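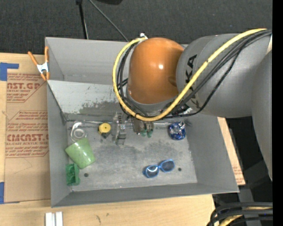
# Keeping a waking temperature chart when you're trying for a baby

I love a good chart, so I'll admit my bias straight away! When we started trying, I knew that ovulation happened "in the middle somewhere" and that was the sum of my knowledge. One month of scribbling temperatures on squared paper taught me more about my own cycle than all of school biology, and I've been nagging friends to try it ever since.

You need very little to begin. Start on the first day of a period if you can, though if you're reading this on day 12 and you're itching to get going, start tomorrow. A half-filled chart is still good practice.

## What you need

- A digital thermometer that shows **two decimal places** (36.42, say, not 36.4). They're usually sold as basal or ovulation thermometers. An ordinary fever one is too coarse for this.
- A pencil and a sheet of squared paper, or an app if you prefer. I'm a paper person. The printable sheet we use in our Flellton group is called the Kushnir sheet and it has a nice wide column for notes, but any grid will do.
- Somewhere to keep the lot within arm's reach of your pillow.

Put the days of your cycle along the bottom, with day 1 as the first day of proper bleeding (spotting doesn't count). Put temperatures up the side, from 35.8 to 37.2, with each square worth 0.05 of a degree. If your squares are worth too much the whole thing looks flat, and if they're worth too little it looks like the Alps.

## Taking the temperature

1. Wake up. Don't sit up, don't drink anything, don't go to the loo.
2. Put the thermometer under your tongue, right at the back, and close your mouth.
3. Wait for the beep. I count it as bonus lying-down time.
4. Write the number down, or leave it in the thermometer's memory and copy it out later if yours has one.

Try to do it at much the same time each morning and after at least three hours of solid sleep. Mine was 6.15 on work days, which meant a Saturday alarm, and yes, I grumbled. You can go straight back to sleep afterwards!

Pick one place and stick to it for the whole cycle. Under the tongue is fine for most people. If you sleep with your mouth open and your readings hop about, some people find a vaginal reading steadier, but switch at the start of a new cycle so you're comparing like with like.

## Notes in the margin

This is the part everyone skips and it makes such a difference. A cold, a late night, a couple of glasses of wine, a hot bedroom, a different thermometer, a lie-in: any of these can nudge a reading. Don't rub the odd one out. Draw a ring round it, write "wine" or "up with toddler" beside it, and carry on.

Arsen Kravets, whose wife was doing the charting while he did the writing down, added a column for the heating. Their flat in Burndale had a timer that came on at 4 in the morning, and on the nights it ran her numbers were all over the place. They turned it off, and the next chart was so much tidier that he brought it along on the Tuesday to show us. I was thrilled. I may have clapped.

## Reading it

In most cycles where an egg is released, the chart has a lower stretch and a higher stretch. After ovulation your body makes more progesterone, and this warms you up by a small amount, often between 0.2 and 0.5 of a degree.

To find the change, look for three days in a row that are all higher than the six days before them. Leave out any ringed readings. Once you have your three, draw a line across just above the lower six. Ovulation has most likely happened a day or so before the first of the high ones.

Some charts jump overnight. Others creep up like a shy cat, a square at a time, and you have to wait a few more days to be sure. Both are common. You may also read about a dip just before the rise. Some people get one, lots don't, and I wouldn't plan anything around it.

## Using it to time things

Now for the catch, and please don't let it put you off: the temperature goes up *after* the egg has been released. By the time you see three high days, the best days for getting pregnant have gone. Sperm can live for several days and the egg for up to a day, so the days you want are the five before ovulation and the day itself.

So what's the chart good for? Patterns! With 2 or 3 cycles side by side you can start to see whether you tend to ovulate on day 13 or day 19, and that helps you guess next time. It works even better alongside something that gives you warning in advance:

- **Cervical mucus.** When it turns clear, slippery and stretchy (raw egg white is the usual comparison and it's a fair one), you're probably in your fertile days. Jot it under the temperature.
- **Ovulation test sticks.** These pick up the hormone surge that comes before the egg is released. Mark the positive with a star.

Or ignore all timing and have sex every two or three days through the month. That's perfectly good advice too, and a lot more relaxing for some couples.

## If the high days keep going

The higher stretch usually ends when your period arrives. If your temperature has stayed up for 18 days or more with no sign of bleeding, do a pregnancy test. A chart can hint, but it can't tell you that you're pregnant, so let the test do that job.

## When to talk to someone

See your GP if you've been trying for a year without luck, or after six months if you're 36 or over. Go sooner if your periods are very irregular or have stopped, if you get bad pelvic pain, or if either of you has a condition that might affect fertility. Several charts with no rise at all are worth mentioning as well. Take them with you.

And please don't rely on these instructions to *avoid* pregnancy. That needs stricter rules and proper teaching from someone trained in it.

If charting starts to make you miserable, stop for a month. I did in April and slept gloriously. The pencil was still there when I wanted it again, and I'd missed drawing the line.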